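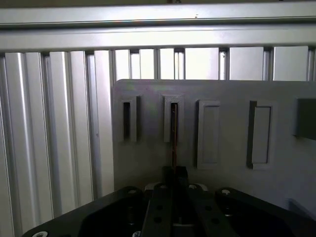 3.2 The slotted plate and its frame

Figure 2. Slotted plate on the extrusion frame, with a thin strip standing in the second slot from the left.

Thin, flat parts are a delight to study, and they are badly served by the storage most workshops own. Drawers let them slide over one another, and cups let them lean. We wanted a holder that keeps each strip upright and shows at a glance which places are taken. The plate in Figure 2 is the version we settled on in June. It is 3D-printed in a matte light grey and has its features set out in one horizontal row. The slots at the left end are narrow and upright, each with a raised rim.

The rim turned out to be our favorite detail! Tapia suggested it after handling an early flat-faced plate, on which people kept missing the opening and scraping the surface. With a raised edge, a strip that lands slightly to one side can be felt against the rim and nudged across. Hidayat and Cabral then tried 16 printed versions, changing the rim height and the slot width, and we kept the 2 that users liked best for the longer trial at Aravena.

We chose aluminum extrusion for the frame — a material we would happily use for everything. Horizontal rails run across the top, with a row of upright slotted profiles beneath them. The T-slots let us shift a plate by hand and clamp it again with ordinary hardware, so trying a new height took Figueroa 6 minutes.

Over the trial we logged 2,000 insertions. Wear on the rims was light and fell mostly on the upper corners, a pattern we return to in Section 4.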